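Section 4. Running the Lift Car Demonstration on an Open Day

This section is for whoever is looking after the Karnex arm on a day when visitors come through. If you have only used the arm for ordinary practice sessions, please read the whole section before you touch anything, even the parts that look familiar, as a few of the settings are different when there are people standing about. It was last gone over by Mi-kyung Jang on February 21, 2018, after the winter visit to the Vemwood workshop, and most of the notes in it come from things that went a little sideways that day.

The demonstration is a simple one. The arm reaches down into the miniature lift car, closes its fingers on a small foam block, lifts the block out and sets it on the tray beside the car. Then it puts it back. Visitors of every age seem to enjoy it, and the little ones in particular will happily watch it twenty times over if you let them.

4.1 Before the doors open

1. Set the car on the bench so that the inside corner with the silver post faces the power supply. The stored positions all assume this.

2. Press down gently on each side of the car. If it rocks, slide one of the thin rubber pads underneath and try again.

3. Wipe the floor of the car with the dry grey cloth from the drawer. Please don't use spray cleaner in there. Jong-dae Ahn tried it once with the best of intentions and the block skated about like a puck for the rest of the morning.

4. Put up the rope barrier 200 cm from the base of the arm. On a busy day it creeps inward as people lean on it, so have another look at it whenever the room empties.

5. Switch on the controller, wait for the green light to stop blinking, and choose VISIT from the main menu. This holds the arm to 20 per cent of its normal speed.

Note: VISIT mode does not carry over when the power is switched off. If the arm has been shut down over lunch, you will need to choose it again.

CAUTION: Keep the stop button within reach of the person at the controller at all times. Don't set it on the visitors' side of the bench, however tidy it looks there.

4.2 Checking the approach

You will want to do this at least once before the first group arrives, and again if anybody has bumped the bench. It takes a couple of minutes, and it is a pleasant way to settle your nerves.

1. Take the block out of the car and put it on the tray.

2. Choose APPROACH and press the step key once. The arm will swing over the car and stop above it.

3. Keep pressing the step key, one press at a time, until the display reads LOW. The fingers should now be open, close to the floor and clear of it.

4. Turn to the wrist camera view on the side monitor. You are looking for both fingertips with marbled floor showing between them, and the light blue door panel with its three upright black lines on the wall beyond. The orange and navy chevron band along the bottom of the walls makes a handy guide for your eye when you're judging whether the car has been turned.

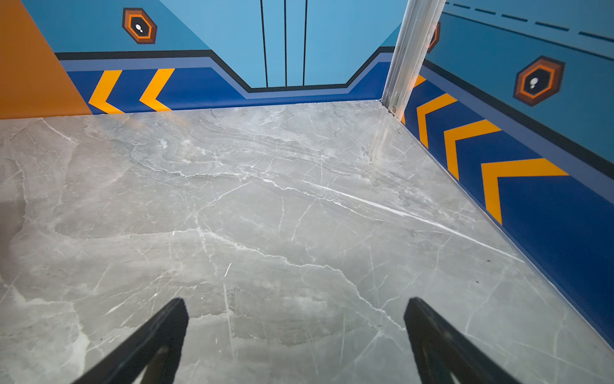
5. If the fingers are too far to one side, nudge the car and leave the arm where it is. Moving the stored position looks quicker, and it does fix the moment, but then the next person finds everything out by the same amount and spends half an hour wondering what they did wrong. Small nudges are plenty.

6. Press HOME, wait for the arm to come fully upright, and put the block back in the car.

CAUTION: Never reach into the car while the arm is lowered, even when it is standing still. Always send it home first.

4.3 With visitors in the room

1. Welcome the group and let them have a good look at the car before you start anything moving. The hexagonal badges on the walls always get questions, and Ha-neul Nam's advice is to let the children guess what the white mark in the middle is before you offer an opinion of your own.

2. Say out loud that the arm is about to move, then press RUN.

3. If the block is dropped, press PAUSE, explain cheerfully that this happens, and send the arm home. Visitors are very forgiving about it, and the questions afterward are often the best ones you'll get all day.

4. Let one visitor at a time press the step key if they'd like to. An adult from our side stays at the controller throughout.

Note: After 100 cycles the display will show REST. Give the arm a good break with the power off before carrying on, and remember what was said earlier about VISIT mode.

4.4 Packing up

Send the arm home, switch off the controller, and cover the car with its cloth. The foam block goes in the drawer with the rubber pads. Write the number of cycles in the log, along with anything odd you noticed, and leave the log on the shelf for Ye-ji Ji, who looks after the spare fingertips and likes to know how worn they're getting.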